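Cluvamero hand-held gripper, second version: two stars
Posted 10/9/20

I bought the Cluvamero because the product page promised a gripper that "knows when it has hold of something." I had my doubts. We use hand-held grippers to record grasps for a robot arm, and a false grip signal means the arm drives off with nothing in its fingers, or with something half held. Our old Rovside did that often enough that I stopped trusting its light.

The ridged magenta pads are the best part. They pinch a fold of checkered cloth cleanly, and cloth is where most cheap fingers give up. 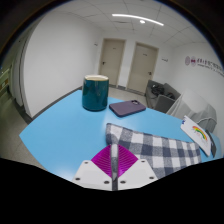

The trouble is the release. Over 6 hours of use I logged 1043 open commands, and on five of them the fingers stayed shut after I let go of the trigger. Five may sound small. Two of those came while I had a fingertip near the pads, and the motor kept squeezing until I pulled the power lead. It didn't break the skin, but I was not happy, and there is no stop button anywhere on the grip.

Lammers, who sell it, told me to update the firmware. I did. The next stuck release came the same afternoon. Their second answer was that I must have been holding the trigger at an angle - which I suppose I was, having a wrist.

The false grip signal hasn't gone away either. With the fingers wide apart and nothing between them, the software reported a firm hold six times in one session. I wouldn't feed those recordings to an arm without going through them by hand.

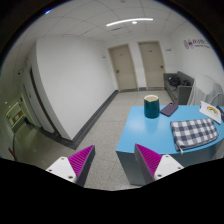 Can the stuck release be fixed at home?
Only partly. Loosening the trigger spring made it rarer on mine, but the fault came back, and I'd still want a power switch within reach of the other hand.

The Prollmont costs more and its pads are worse on fabric. It does have a stop button. Mine goes back to Lammers next week, assuming they answer the return request.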